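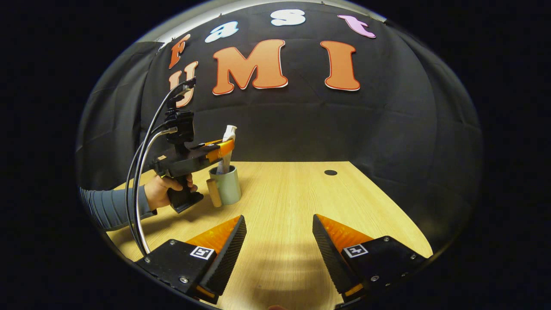

Gallalix, the Ngui tenants' and buyers' group, is asking furniture sellers to stop calling a hole in a tabletop a "workspace solution" until they can say what it solves. The group's new report, released 30 October 2026, looks at light wood-grain desks and tables sold for home offices and hobby rooms. Many have a round opening toward the back right, like the one in the table with the pale green cup on it, and most buyers are told it will keep cords tidy. Gallalix has its doubts - two black cables can still loop down at the left side of a table while the hole sits on the other.

The group surveyed 294 owners in August. Only 73 said they ran a cord through the opening on a normal day.

"I'm told it's a feature," said Kurniawati Oei, who wrote the report. "I'd like to see who it's a feature for. Most people put the cord where the plug is."

Herman Entili of Gallalix said sellers should offer the same table with a plain top and let people choose. Dativham, a local retailer, says it will look at the idea in the new year. Gallalix will believe that when a plain top is on the showroom floor.

Copies of the report are free from the Gallalix office in Ngui.

Media contact: Woo-jin Noh, Gallalix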